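Swirly wallpaper in a small room: brave or a mistake?

otau_attic
OK, talk me into this or out of it. We have a tiny half bath off the kitchen and I've fallen hard for big loud swirly wallpaper, the kind that looks like marbled paper or a map that melted. Coral, lavender, that washed-out blue, a little yellow. My husband says he'll get seasick washing his hands. I want it on every wall, not just one! Here's the sort of thing I mean, all three sides done:

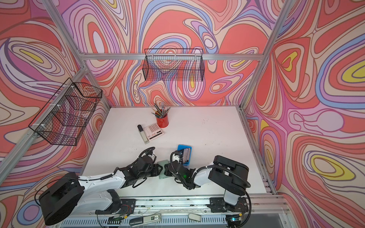 Page last modified: March 2025

I love how the pink and the blue fight a little. My questions are (a) does a print this size work when the longest wall is shorter than I am, and (b) how much am I going to hate myself matching it in the corners? I've hung paper once, a stripe, in a closet.

nevellgirl
Do it! I did a giant fern print in ours and people come out of there grinning. Small rooms are where you get to be loud, you're only in there two minutes.

GuðlaugHafþórsson
I hung paper for a living before my knees quit, so I'll take (b). Big repeats eat paper. Your stripe had no drop to match and this will have plenty, so order at least one roll more than the calculator tells you and check that every label has the same batch number. Start your first strip behind the door and work away from it, so the mismatch ends up in the corner over the door where it's only a few inches tall. Don't try to wrap a full strip around an inside corner. Cut it so half an inch goes around, then hang the leftover piece on the next wall from a fresh plumb line.

paste_and_regret
Going to be the grump. I did all four walls of a hallway in something like this and stripped it in August of the same year. Loved it for a month. After that I was finding faces in it. One wall, paint the rest cream, and you'll still like it at Christmas.

nevellgirl
A hallway isn't a bathroom though, you're walking through it fifty times a day.

paste_and_regret
You haven't met my kids, they're in the bathroom fifty times a day too.

otau_attic
Ha. OK, I hear you on the faces. But I keep going back to one wall versus all of them, and one wall looks to me like somebody ran out of money. When it turns the corner and keeps going, your eye sort of gives up looking for the edges.

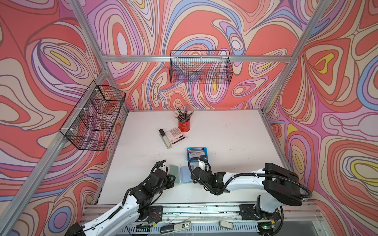 I did tape up a sample from Gumede last night, and under our yellow bulb the lavender goes straight to gray. So the bulb's getting swapped before I order anything. Has anybody used the peel and stick kind? My walls have a bit of orange peel texture.

GuðlaugHafþórsson
Not over texture. It'll hold for a while and then let go at the seams. Skim the walls, sand, prime, and use a regular paste-the-wall paper. It's a weekend more work in a room that size.

paste_and_regret
Agree with him on that one, anyway. Mine came down in one long sheet, which was the best part of owning it.

otau_attic
Skim coat it is, then. Husband has been told. He wants the ceiling left white and I'm giving him that.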